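Cartas que no van a ninguna parte: lo que hicimos con Mastcombe

27 de marzo de 2025 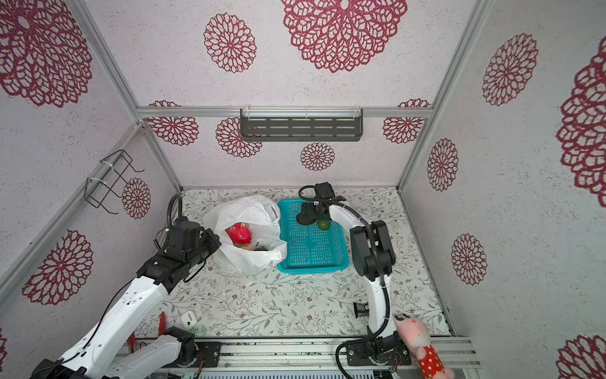 De dónde salió el encargo

Llevo varios años trabajando en campañas de contenido para empresas medianas, casi siempre desde la parte de los textos. Mastcombe fue la primera en la que el texto era todo lo que había. El cliente, Clesimex, distribuye material de oficina y de embalaje. Quería celebrar un aniversario y tenía sobre la mesa la propuesta habitual: un vídeo corporativo de tres minutos, con música de piano y una voz en off hablando de compromiso.

En la segunda reunión les planteamos otra cosa. Pedir cartas a gente corriente. Cartas escritas a mano, dirigidas a alguien a quien el autor no le hubiera dicho algo a tiempo, y publicarlas en una web sencilla y después en un cuadernillo impreso. Clesimex ponía el papel, los sobres y el franqueo. Su nombre aparecería en la última página y en el pie de la web.

Tardaron siete semanas en decir que sí. La duda principal era el producto: no salía por ningún lado. Al final lo aceptaron con la condición de que el sobre fuera uno de su catálogo, cosa que nos pareció razonable.

El nombre de Mastcombe viene de una lista de palabras inventadas que teníamos guardada de un proyecto que no se hizo. No significa nada. Lo digo porque me lo han preguntado en dos charlas y en las dos quedó la sensación de que me guardaba una explicación.

La convocatoria

Abrimos en julio, que es mal mes para casi todo. La agencia de medios, Bondis, nos recomendó esperar a después del verano. Nosotros pensábamos que la gente escribe más cuando tiene las tardes libres, y en eso acertamos a medias: las peticiones de sobres llegaron enseguida, pero las cartas tardaron bastante más.

El mecanismo era este. Rellenabas un formulario con tu dirección postal y recibías dos hojas, un sobre prefranqueado y una tarjeta con las instrucciones. Las instrucciones ocupaban cinco líneas. Hubo una versión anterior de una página entera, con ejemplos y consejos, y la quitamos después de la prueba: las cartas de prueba se parecían demasiado a los ejemplos.

Recibimos 536 cartas. De esas publicamos 90 en la web y bastantes menos en el cuadernillo. Una persona pidió retirar la suya cuando ya estaba publicada, así que en la web quedan 89. La numeración original se mantuvo y por eso hay un salto en el índice. Varios lectores escribieron avisando del error y les contestamos a todos que estaba bien así.

Cómo se leyeron

Leímos todas las cartas entre cuatro personas. Cada carta pasó por dos lectores como mínimo. No puntuábamos. Usábamos tres montones: sí, no y hablarlo. El tercer montón fue el más grande durante todo el proceso y acabó siendo el único que de verdad se discutía en las reuniones.

Los criterios los fuimos escribiendo sobre la marcha. El primero fue descartar las cartas en las que se pudiera identificar a un tercero que no había dado permiso. Parece evidente, pero afectaba a muchas de las mejores. Intentamos resolverlo cambiando nombres y lugares, siempre consultando al autor, y en algunos casos no bastó. Una carta a un hermano con el que llevas veinte años sin hablar sigue siendo una carta a ese hermano aunque le cambies el nombre.

El segundo criterio fue no corregir. Dejamos las faltas, las tachaduras transcritas entre corchetes y las frases que se quedaban a medias. A Clesimex esto le costó. Nos devolvieron el primer lote con las tildes puestas y hubo que explicar otra vez la idea. Si volviera a hacerlo, lo pondría en el contrato.

El tercero tenía que ver con la extensión. Hubo cartas de doce hojas, con papel añadido por el autor, y las leímos enteras. En el cuadernillo no cabían, y tampoco queríamos recortarlas, así que esas fueron solo a la web.

La parte impresa

El cuadernillo lo hizo la imprenta Uddin, con la que ya habíamos trabajado en un par de catálogos. Papel sin estucar, una tinta, grapado. La portada fue lo que más vueltas dio. Probamos con fotografía, con una carta reproducida en facsímil y con tipografía sola. Salió la tipografía sola. El facsímil era bonito, pero suponía elegir una letra concreta por encima de las demás, y ninguno de nosotros quería defender esa elección delante del resto de los autores.

Hubo un problema con la primera tirada: las páginas centrales venían con el margen interior demasiado justo y la grapa se comía el principio de las líneas. El fallo era nuestro, del archivo. Uddin lo reimprimió a precio de coste y perdimos nueve días. Los ejemplares defectuosos se quedaron en la oficina y los seguimos usando como cuadernos de notas por la cara de atrás.

Cada autor publicado recibió tres ejemplares. A los demás les mandamos una carta, también de papel, agradeciendo la suya y preguntando si querían que se la devolviéramos. Pensábamos que la pediría casi todo el mundo y la pidieron muy pocos. El resto está en cajas, en un armario, con fecha de destrucción acordada.

Lo que funcionó y lo que no

La web funcionó mejor que las redes. Habíamos preparado piezas cortas con frases sacadas de las cartas y las primeras tuvieron buenos números, pero a las dos semanas algunos autores nos dijeron que su frase, suelta, decía otra cosa. Tenían razón. Paramos las piezas y las sustituimos por enlaces con el primer párrafo completo. Los números bajaron y el tiempo de lectura subió.

A la prensa le interesó menos de lo que esperaba Bondis. Dos entrevistas de radio local y una reseña en una revista de diseño que hablaba sobre todo del papel. En cambio nos escribieron varios institutos para usar el cuadernillo en clase de lengua, algo que no estaba en ningún plan. Les enviamos los que quedaban y luego el PDF.

En cuanto al cliente, no puedo dar cifras de ventas y tampoco creo que digan mucho. Sé que renovaron con nosotros y que el sobre del catálogo lleva desde entonces una referencia propia, porque la gente lo pedía como «el de las cartas».

Si alguien está pensando en hacer algo parecido

Calculad el doble de tiempo para los permisos. Nosotros teníamos una casilla en el formulario y hubo que volver a pedirlos uno por uno antes de imprimir, por correo y a veces por teléfono.

Guardad los sobres. En muchos había algo escrito en la solapa o en el reverso, y los de las primeras semanas los tiramos.

Y poned a más de cuatro personas a leer. Hay días en que con diez cartas ya no se puede seguir, y el calendario no lo tenía en cuenta. El mes que viene empezamos a preparar la segunda convocatoria y de momento somos seis.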